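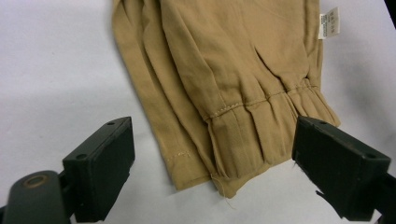
Ghazal Asadi wrote in May to ask whether "turn-up" and "cuff" really deserve separate entries, given that half her family use them for the same bit of trouser. They do, and I'm delighted she asked, as this is just the sort of muddle Gukari was made to hold on to!

Gukari is a word list of everyday clothing terms, gathered by ear in Gornumov and Ullell. It has 303 entries so far. I began it after a long bus ride spent arguing over what to call the loop at the back of a coat collar (still my favourite page of notes, and still not settled).

What you get

The list comes as two files, words and sources. The words file has six columns: term, part of garment, place heard, meaning, example sentence, notes. The sources file says how each word reached me – overheard, sent in, or read in a letter. Where people disagreed about a meaning I kept every version, so a term can turn up on several rows. Please don't merge them. The squabbles are lovely.

Spelling

I write words as the sender spelt them. If nobody had ever written one down before, I guessed and put a question mark in the notes.
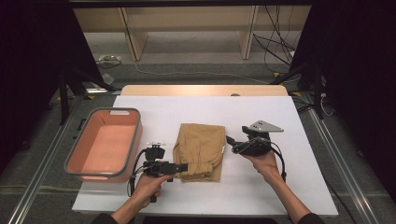 One reader would like to know if the list can be sorted by garment instead of by word, so that everything about trousers comes out together. Yes – sort on the second column, then the first. Coats will look thin for now. Trousers and shirts are wonderfully full.

Known gaps

Almost 39 entries have no example sentence. Children's clothes are poorly covered, and nearly all the Ullell words came from older speakers. Hats I haven't touched at all.
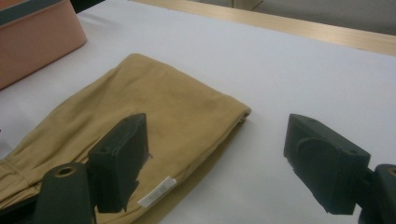
Names for the small things sewn into clothes are what I'd love most for the next version. Adamczyk, the mending shop in Gornumov, sent me a wonderful batch on linings and pockets, but I'm still short of words for the care label. A little white tag like the one on these khaki trousers, with its tiny grey print, must have a dozen pet names out there. So far I have "ticket" and "tickler". Send yours, with the place you heard it and a sentence if you can.

Last updated Saturday, June 10, 2023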